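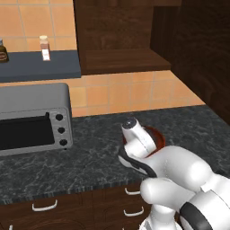 From: Clifford Dufour
To: home-automation list
Subject: Re: [home-auto] so can one of these things do my kitchen yet?

Usha Arumugam wrote:
> My sister swears we'll all have a kitchen robot by the time her
> kids are in college. I wipe down the same counter 6 times a day, so
> I'd love to believe her. Is anybody on here close to this stuff? And
> do the simulated kitchens mean anything, or are they just cartoons?

Hi Usha, and hi all,

I'm sort of close to it! I spend my evenings on a little hobby project called Clonent, which is me, Kamala Bangera and whatever computer time we can scrape together. We do kitchens, all simulated, and the job is always dull: pick one thing up off the counter, put it down someplace else.

They're cartoons in one way (no crumbs, no sticky ring of jam, no cat). But the geometry is real enough to hurt. In the kitchen we use most there's a gray toaster oven on a dark marble counter and a cabinet hanging over the wall behind, and the white arm has to get down to something small and round with its finger pad almost touching the marble. Go a hair too low and you're grinding into stone. The dark red-brown thing mostly disappears behind the fingers once they're around it, too, so anything that relies on seeing it is guessing by then.

Last batch was 2,000 tries and we got 90 percent on the pick. Sounds great, right? Then we asked it to pick, carry and set down, all in one go, and it fell apart. I watched 133 of the failures with a bowl of popcorn and most of them were bad letting-go, which I never would have bet on.

So for your counter: picking up one known thing in a known kitchen, pretty good. Wiping around the toaster and those three knobs, I wouldn't trust ours near it. Kamala is more hopeful than I am and thinks plain wiping is easier than grasping. She may be right, we haven't tried it.

Ravindran, didn't you have a real arm going at Wostberg? I'd love to hear how it handles setting things down.

Clifford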